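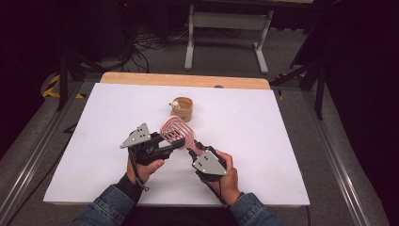
*Two denim sleeves at the work table.*

# Ullden Park 2-day pass: does leaving before noon still use up a day?

**tirnon_bound**

We are driving to Plindudport in November with two kids and have bought 2-day passes for Ullden Park. The confirmation says the pass is valid for "any two operating days within a 5-day window". It doesn't say what counts as a day.

Our plan is to arrive at 3 p.m. on the first afternoon, pick up the kids' wristbands, eat, maybe do the carousel, and then use the two full days after that. If scanning in at 3 p.m. burns a day I'd sooner stay out and go to the beach. The park app shows both days as "unactivated" and the help page only covers single-day tickets.

We are staying at the Gilchrist, room-only rate, if that changes anything.

**gatescan18**

Any scan at the main turnstile uses a day. The time of the scan has no effect, and neither does how long you stay. The 5-day window opens on the first scan as well, and it runs on calendar days, so a 3 p.m. entry costs you most of day one of the window too.

You don't need to go through the turnstile for wristbands. Guest Services has a window on the outside wall, left of the locker building. Bring the confirmation code and the card used for the booking. They attach the passes to the bands there and the passes stay unactivated until you scan.

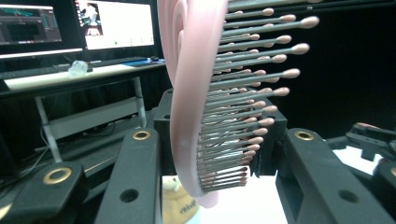 Re-entry on the same day is free as long as the band is still on. If a kid takes one off and you have to get it replaced, the old serial is cancelled and the new one is treated as not yet entered, so ask the attendant to transfer the day's entry before you leave the counter. We lost a day that way and it took an email to get it back.

The carousel is inside the gate. The mini golf and the food hall are outside it and need no pass.

**northshore_fam**

I think they let you in free after 3? They did for us when the kids were small. Worth asking anyway. Take jackets, it's windy by the water and the colour-light parade runs late.

**ullden_regular**

The free late entry mentioned above ended when the park went to wristbands. gatescan18 has it right on the turnstile.

One addition for Gilchrist guests. The hotel sells a twilight add-on at the front desk, entry from 5 p.m., and it's a separate product that doesn't touch your 2-day pass. The rate code to ask for was 3628 last season. It has to be loaded before you scan in. If both products are on the band, the turnstile takes the twilight one first, but check that the screen reads TWILIGHT before the kids walk through - staff can reverse a wrong scan at the gate, and only until closing that night.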